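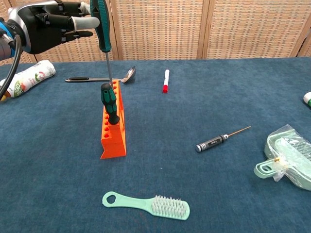 Hand tools go missing from a shared bench for dull reasons, and most of them come down to where the tool is put when the user's hand needs to be free again. A screwdriver laid flat rolls, gets covered by a drawing or ends up in somebody's apron. A drilled block deals with this cheaply. The orange one has its holes in rows on the front, with an upright wall at the back, and a screwdriver goes in tip first with the green and black handle left at the top where it can be taken hold of. The shaft should be close to vertical before it is lowered. If it goes in at a slant it catches the rim of the hole, and over a term the rim wears.

Workshop Practice, Unit 3: Storing and returning hand tools
Handout to go with the second bench session. Notes by Adjoa Boateng, revised 22/08/2024.

What you need to know before the session

Read the section on block holders and the section on bench coverings. The section on wall boards is for reference and will not come up until March.

Block holders

A block holder is a solid piece with holes bored in it. It may be flat on top or stepped. In a stepped block the tools at the back stand higher than those at the front, so the handles do not hide each other as much. They still do to some extent. A thick handle will cover the holes next to it, and for this reason a block with a close grid never holds as many screwdrivers as it has holes. When you plan a holder, work from the width of the handle and leave finger room. The shaft only decides the size of the hole.

Hole size: the shaft should drop in under its own weight and come out without the block lifting. If the block lifts, the hole is too tight. If the handle leans well over to one side, the hole is too wide or too shallow. A small lean does no harm.

Order: keep one kind of tool to one block. Within the block put the longest shafts at the back. Two screwdrivers with the same handle should not stand side by side unless the ends are marked, as you will pick up the wrong one about half the time. We use a dab of paint on the butt of the handle, white for slotted and none for cross-head.

Putting a tool back

Hold it by the handle with the shaft pointing down.
Bring the tip over the hole and stop.
Check that the tip is clear of any tool already standing in front.
Lower it until the handle or shoulder meets the block, then let go.

Most knocks happen at the third step. Edem Sarpong's group last year logged every dropped or knocked tool over the term and had 262 entries, 454 if the files and chisels are added in. The commonest note beside them was "hit the one in front".

Bench coverings

A cloth over the bench stops small parts bouncing and is kind to finished surfaces. Felt-type cloth is what we use for assembly work. It holds lint and filings, so brush it at the end of each session and shake it outdoors once a week. Do not use it for anything with oil. On a dark cloth, pale bits show up well and dark screws do not, so keep screws in a dish.

A block standing on cloth is less steady than one on bare bench. Press it down flat and smooth out any fold underneath.

Other items on the bench

Spoons, markers, bottles and canisters are allowed on the bench if they are in use for the job. Lay them behind or to the side of the holder, clear of the path your hand takes. Round containers should stand upright or go back on the shelf.

For the session

Bring a rule, a pencil and the tool list from Unit 2. Lamisi Issahaku will take the first group and Dela Tetteh the second. Each pair draws up a holder for six screwdrivers, with hole spacing worked out and shown on the drawing. Hand in the drawing with both names on it.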